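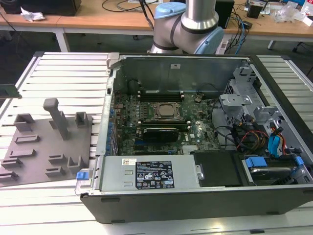
作業台に横置きしたDellのタワー。左の灰色の板がパーツ置き用の治具です。

前回の記事に「で、PCの分解や組み立てって本当にロボットアームでできるの?」というコメントをもらったので、今回はAltgateの組立練習キット「Sartori」で拡張カードを挿す手順を書いておきます。わたしも触り始めたのは2月なので、ベテランの技というより、つまずいた人のメモだと思って読んでください(笑)

まずケースの置き方。側板を外して、開いた面を上にして寝かせます。台の溝に対してケースがまっすぐになるように合わせておくと、あとの座標合わせがものすごく楽です。最初は適当に置いて、ティーチングを全部やり直すはめになりました……。

次に治具プレート。キットに入っている3Dプリントの板で、ケースの左側に置くのがわたしの定位置です。位置が決まったら動かさないこと! 掃除のついでにちょっとずらしただけで、次の日の1回目は必ず空振りします。

電源ケーブルはもちろん抜いておきます。中の配線は束ねて、アームの通り道から逃がしてください。説明書ではさらっと1行で済まされていますが、わたしはここに一番時間をかけています。

準備ができたら操作ソフトのDelluraを立ち上げて、こんな順番で進めます。

1. 原点復帰。アームを一番上まで逃がしてから実行します。
2. 手首カメラの映像を出して、狙うスロットが映る位置までゆっくり下ろす。
3. カードの縁をつかむ。把持力は初期値の2000から700まで下げました(単位は説明書に書いてありません。なぜ!)。
4. スロットの真上で一度止めて、カードの傾きを直す。
5. 速度を最低にして、まっすぐ下へ。

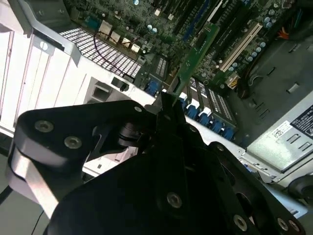
手首側のカメラから。緑のカードの下の縁をつかんで、スロットに向きを合わせているところ。

手順4が山場です。手首カメラだと基板が斜めに映るので、画面の上でまっすぐに見せようとすると、かえって傾きます。わたしはこれで3回失敗しました。フォーラムでNives Grassoさんが「カードの長い辺とスロットの線が平行かどうかだけ見ればいい」と書いていて、その通りにしたらすんなり。ありがとうございます!

あと、引っかかったら押し込まないで、いったん上に戻ってください。Delluraには「リトライ」ボタンがあるんですが、押すとその場からもう一度下ろそうとするので、わたしは使っていません。手動で少し上げて、傾きを直して、また下ろす。地味だけど確実です。
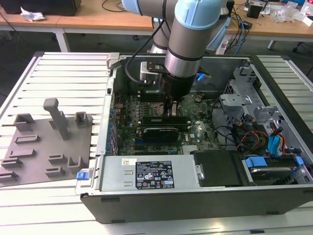 カードに慣れたらメモリにも手を出したくなりますよね。ただ、メモリはスロット同士の間隔が狭いので、太い指のままだと隣に当たります。別売りのBedstead製の細い指に替えるのがおすすめ。交換はネジ2本で、替えたあとは指先の長さをDelluraに入力し直すのを忘れずに。忘れると指先の高さがまるごとずれます。

キットとしての感想も少しだけ。治具とソフトの出来はかなり好みです。説明書はもうちょっとがんばってほしい! 日本語版は訳が途中で英語に戻るので、わたしはTullio Palumboさんが公開している手順メモを横に開いて作業しています。初めての人は、壊れても惜しくない古いPCで練習するのがいいと思います。

次はメモリの抜き方を書く予定です。両端のツメを先に開けておくやり方で、いま設定値を詰めているところです。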